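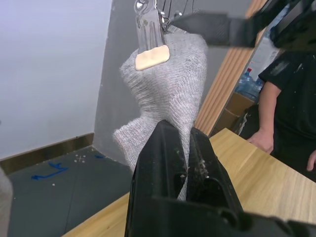
Textile Sorter and Pairer, Hosiery Returns (part-time, fixed term)

Employer: Balitz Textile Recovery
Location: Badville depot, ground floor
Hours: 15 per week, mornings, start 7:30 am
Term: August intake, six months, extension possible
Positions: two
Reports to: Gheorghița Ardeleanu, Sorting Supervisor

Background

Balitz receives laundered hosiery from hire-uniform contracts, aged care linen services and public drop-off points. Stock arrives mixed in 50-litre tubs. Each item is turned right side out, straightened, inspected, matched where a match exists, and graded for resale, donation or fibre recovery. The work is done by hand at benches and is repetitive.

Most of the current intake is plain grey knitwear. Greys are the slowest category to pair. Heathered yarns in particular vary between dye lots, and a sock that looks right under the overhead tubes may be a shade out beside the window. Applicants should expect to spend the larger part of a shift on greys.

Duties

Empty one tub at a time onto the bench and remove foreign items (tags, pegs, tissue, handkerchiefs).
Straighten each sock along its length so that the ribbing runs true from cuff to toe. Twisted socks are not to be graded until straightened.
Check heel, toe and cuff for thinning, holes and lost elasticity.
Pair by rib width first, then colour, then length.
Fold pairs flat, cuffs together. Balled pairs are returned to the sorter, as balling stretches the cuff.
Place singles in the holding rack by colour. Singles are kept for six weeks and then released to fibre recovery.
Record tub number, pairs, singles and rejects on the shift sheet.
Brush down the bench and clear lint between tubs. Dark lint on pale stock is a common cause of regrading.

The expected rate after training is more than 400 items per shift. No rate is applied during the first month.

Grading

A - no visible wear, full recovery at the cuff after a hand stretch.
B - light pilling or surface fuzz, no thinning.
C - thinning at heel or toe, or slack cuff. Fibre recovery only.

The hand stretch is made lengthwise, then across the cuff, and released. Do not hold fine-gauge knits under tension.

Selection criteria

Essential:
Good colour discrimination. A short matching test is given at interview.
Ability to stand or perch at a bench for the full shift, with breaks.
Ability to lift a full tub from a trolley to bench height.
Legible handwriting.

Desirable:
Experience in a commercial laundry, op shop or garment alteration.
Working knowledge of knit structures (plain, rib, terry).
Familiarity with Bovex stock sheets, although training is provided.

Conditions

Casual loading applies. Enclosed shoes are required and jewellery must be removed from hands and wrists. Dust masks are supplied. Applicants with a wool or dust-mite sensitivity should mention it at application so that bench placement can be discussed. There is limited parking behind the building - the bus stops at the front gate.

How to apply

Send a one-page letter addressing the essential criteria, and the name of one referee, to Gheorghița Ardeleanu at the Badville depot. A résumé is optional. State which mornings you are unavailable. Shortlisted applicants will be asked to attend for one hour, including the matching test and a trial tub.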